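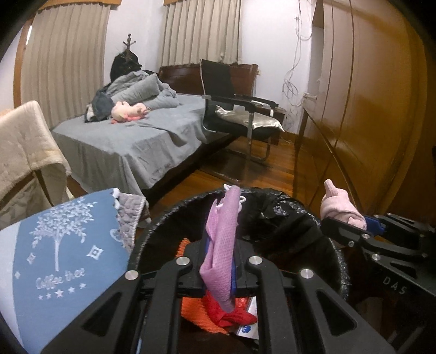 Chapter 8: Gathering Examples

8.1 What counts as one example

A system that learns to handle household goods needs records of the task being done. In this book one record is called an example. It runs from the moment a person begins a task to the moment the task is finished, and it holds the camera view along with the opening and closing of the gripper jaws.

The Flustville set, used in this chapter and the next, has 2,418 examples. The target was 3,000. Most were made by people working with hand-held grippers in furnished rooms, with cloth items of mixed size and thickness. Cloth is a hard case - it folds, hangs and hides other cloth, and two attempts at the same pickup seldom look alike.

8.2 Keeping and rejecting
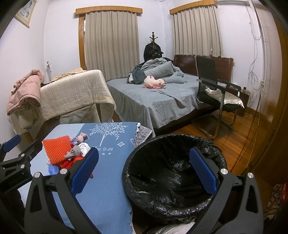 Svenja Bühler would keep the clumsy attempts. A set made up only of clean pickups, she argues, leaves the learner with nothing to go on once a sleeve slips out of the jaws, and she asks her own groups to mark such examples and leave them in.

The Flustville team took a stricter line and removed 257 examples in which an item was dropped. Section 8.3 trains the same model on both versions of the set. Before reading it, write down which tasks you expect to suffer from the removal.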